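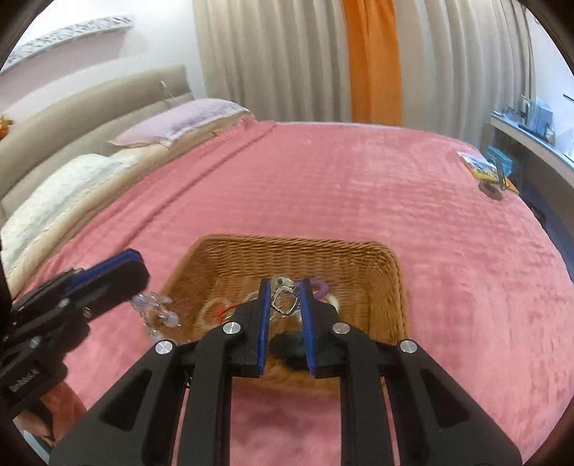
Zwei Greifer, ein Weidenkorb: Accessoires und Kleinkram auf der rosa Decke

Ich hab mir den Bausatz von Bitero im März bestellt, nachdem ich wochenlang drumherum geschlichen bin (200 Euro fürs Paar sind für mich kein Spontankauf!). Aufgebaut hab ich alles zu Hause, und ja, 5 Stunden hat das gedauert – allein das Gestänge mit den Drehbolzen wollte beim ersten Greifer überhaupt nicht leichtgängig werden. Beim zweiten wusste ich dann, dass man die Schrauben erst ganz am Schluss richtig anzieht. Steht in der Anleitung übrigens nirgends.

Was mir richtig gut gefällt, sind die blauen Pads an den Backen. Die sind griffig genug für dünnes Zeug, auch kleine Metallringe lassen sich damit fassen. Spiralige Haargummis gehen super, die geben schön nach. Schwieriger sind glatte, durchsichtige Plastikteile, da muss man wirklich mittig ansetzen, sonst flutschen sie weg. Auf weichem Untergrund übe ich am liebsten, da springt nichts vom Tisch.

Weniger toll: Die Seitenplatten sind breit, und in einem Korb mit hohem Rand eckt man ständig an. Die Ersatzpads von Zukia passen auch, sind mir aber zu weich, nach zwei Wochen hatte ich wieder die originalen drauf. Und wer kleine Hände hat, merkt nach 10 Minuten das Gewicht, vor allem links.

Von mir gibt's 4 von 5 Sternen. Den Stern Abzug gibt's für die Anleitung, die ist echt lieblos. Als Nächstes will ich mir längere Backen drucken, falls jemand brauchbare Maße hat, gerne in die Kommentare damit!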